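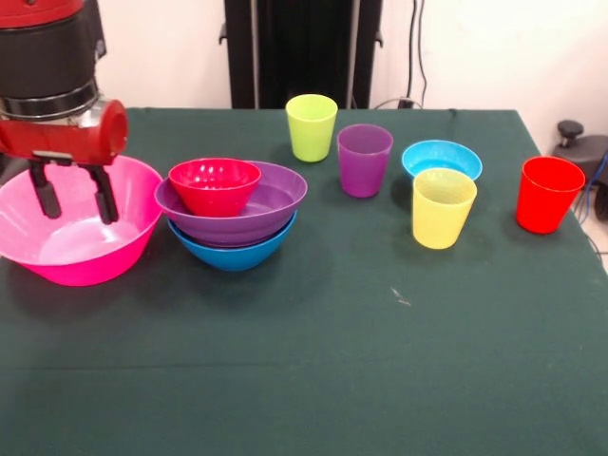
# Bright Plastic: Bowls, Cups and Stacks

Welcome back to the color shelf! I've been gathering picnic and kitchen plastic since my first apartment, when a pile of secondhand bowls was cheaper than one decent plate, and I never got over how good it looks all mixed together. Pink next to blue next to lime green, nothing matching, everything cheerful. The March page is all about bowls and cups, the everyday kind you can hand to a four-year-old without holding your breath.

As usual, the notes are short and in no special order. Some are about the pieces and some are about what we do with them, and a few are there only because I got excited.

**Dark green cloth**
I tried white, then a gray bedsheet, then this. The green wins by a mile. Red fairly jumps off it, and even the pale yellow holds its own, which it never did on white (it just sort of faded away and looked like a mistake).

**Hot pink, large**
The boss of the table. I use a bowl this size for popcorn, for salad when people are coming over, and once for carrying an entire harvest of green beans in from the yard. It's too wide to go in with the others, so it gets its own spot, and I think it rather likes that. Look how the light slides around inside it!

**Blue, purple, red**
My favorite kind of stack. You don't need a set for this, only bowls that agree to sit in each other. Blue at the bottom, the wide shallow purple one over it, and then the little red one riding up above the rim. A tidy person would put the red one dead center. I am not that person.

**Purple that turns lavender**
Same bowl, two colors, depending on where the light falls. I've tried to paint this and it's much harder than it sounds. Radoslava Vaněk, who taught the watercolor class I took at the library, told us to mix the shadow first and leave the light until last. Good advice, and I still ended up with something closer to an eggplant.

**Small red**
Dips, blueberries, loose buttons, one scoop of ice cream if you're being reasonable and two if you're not. Small bowls are the ones that disappear from my kitchen, and I find them in the garden, under the couch, in the bath. If you see a red one at a yard sale, grab it. They go first.

**Lime green tumbler**
Wider at the top than at the bottom, the way a proper picnic cup should be, and with that faint texture on the sides that makes it so nice to hold. Lime is a color I would never paint a wall, but I could look at it in a cup all summer long. Lemonade is wonderful in it. Milk looks a bit alarming.

**Purple tumbler**
Same tapered shape, and the plastic lets a little light through, so the color gets deeper toward the base. Hold one of these up to a window in the morning and you'll see why I keep buying them. I have a shelf in the kitchen, east side, where the cups get the sun at 8, and I drink my coffee in front of it like other people sit in front of a fish tank.

**Light blue with the turquoise rim**
A rim in a brighter shade is such a small thing, and it makes the whole bowl! I'd love to find more like it. Kibet Mosoti wrote in after the last page to say he has one with an orange rim that he won't trade, and I've offered him nearly everything I own.

**Pale yellow, lightly dimpled**
The quiet one. Run your thumb over the dimples and you'll understand. My niece calls this sort of thing a "golf ball cup" and now so does the whole family.

## Things to try with your own

**Stack by size, then by mood**
Start with the biggest bowl at the bottom and work upward until it wobbles. After that, forget size and go for color. Warm colors together, cool colors together, then one that doesn't belong. The one that doesn't belong is usually where it gets good.

**Color sorting for little ones**
Put out a few bowls, a few cups and a heap of something small and dry (pasta is great, pom-poms are better) and let them match. Digby Gilchrist does this with his twins and reports that they ignore the matching completely and wear the bowls as hats. A perfectly good use!

**The leftover table setting**
For my last birthday I set places with no two pieces the same. Guests picked their own cup at the door and kept it all night, so there were no mystery drinks on the windowsill the next day. Warrick Katene picked the smallest one and spent the evening walking back and forth for refills.

**Washing**
Warm soapy water and a soft cloth. I keep the scrubby side of the sponge well away from anything glossy. Turmeric is the enemy, and so is tomato sauce left overnight; a few hours on a sunny step will take out some of the stain, though never all of it from the yellow ones.

**Storing**
Nested bowls save a huge amount of room, but cups can jam if you push them down hard. A slip of paper towel between them does the trick. If two are already stuck, cold water in the inside cup and warm water around the outside one, then a gentle twist.

## From the mailbag

Santino Navarrete asked how many pieces I have. More than 200 at home, and I've stopped bringing in anything that won't nest, with an exception for anything pink. He also asked whether there's a color I'm missing. Yes! A real mustard. I've seen it in jugs and never in a bowl.

A reader who didn't leave a name wanted to know if scratched pieces are worth keeping. I keep mine. They go in the picnic box, where they'll only get more scratches, and the box comes out just as often as the good ones do.

If you've got a stack you're proud of, send it over and tell me what's at the bottom. Next month is pitchers and jugs, and I've already cleared the table by the window for them.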